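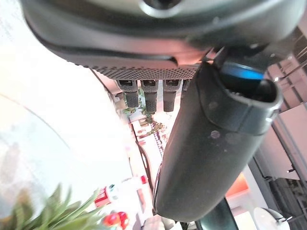

Cord-and-plug equipment was checked first, with the main breaker for the kitchen circuits left on until the outlets had been tested. Inspection covers the Restrepo rental kitchen, ground floor, with the walk-in cooler and the dry store. Plugs that hang side by side are to be checked one at a time for strain at the point where the cord enters. Do not pull on the cord to test it. Inspector: Braulio Rosales. Second reader: Áine Cullinane.

Ratings: S = satisfactory, C = correct by next visit, X = take out of use.

1. Electrical

1.1 Outlets within reach of sinks have ground-fault protection. S
Comment: All tripped and reset on the test button. The one left of the hand sink is stiff.

1.2 Cords free of cuts, tape and crushed sections. C
Comment: Cord on the Stomus immersion blender has tape near the plug. Replace the cord. More tape is not a repair.

1.3 Panel door closes and circuits are labeled. C
Comment: Breaker 7 is labeled "old fryer." Fryer was removed. Confirm what it feeds and relabel.

1.4 No extension cords in permanent use. X
Comment: One found behind the reach-in freezer, warm to the touch at the plug end. Removed during the visit.

2. Food storage and surfaces

2.1 Cooler at or below 41 F. S
Comment: 38 F at the door, 37 F at the back shelf. Door gasket is worn at the lower hinge but still seals.

2.2 Produce kept off the floor and apart from raw meat. S

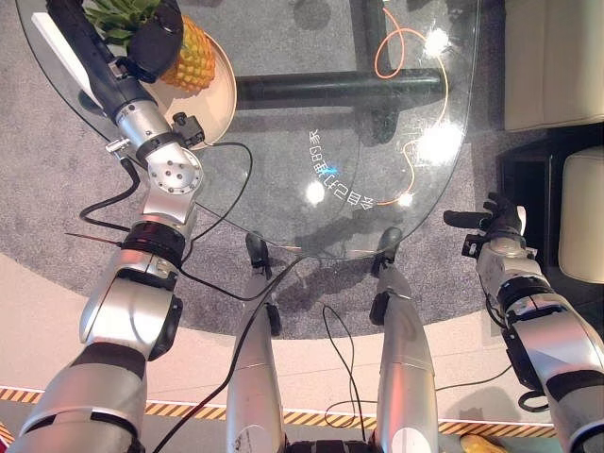

2.3 Opened dry goods in closed containers, dated. C
Comment: Two flour bins undated. Tenants share the bins, so the date should go on the lid with the tenant's initials.

2.4 Cutting boards free of deep grooves. C
Comment: Resurface or discard the large white one. The others are fine.

3. Fire

3.1 Extinguishers mounted, charged and tagged. S
Comment: Class K unit is by the range. The tag on the corridor unit is hard to read - rewrite it.

3.2 Exit route clear to full width. C
Comment: Flattened cartons stacked against the rear door again. Same comment as last visit.

3.3 Hood filters clean and seated. S
Comment: Meter on the hood fan reads 2,539 hours, up 137 from the last reading. Filters are due for a soak.

4. Floors and lighting

4.1 Mats flat, no curled edges. S

4.2 Shields on lights over food areas. C
Comment: Shield missing on the fixture above the prep sink. Part is on order from Feltumholm.

Follow-up

Item 1.4 is closed. Items 1.2 and 3.2 to be rechecked Thursday before the first tenant comes in. Everything else marked C can wait for the August visit. Send the cord receipt to Á. Cullinane with the item number written on it.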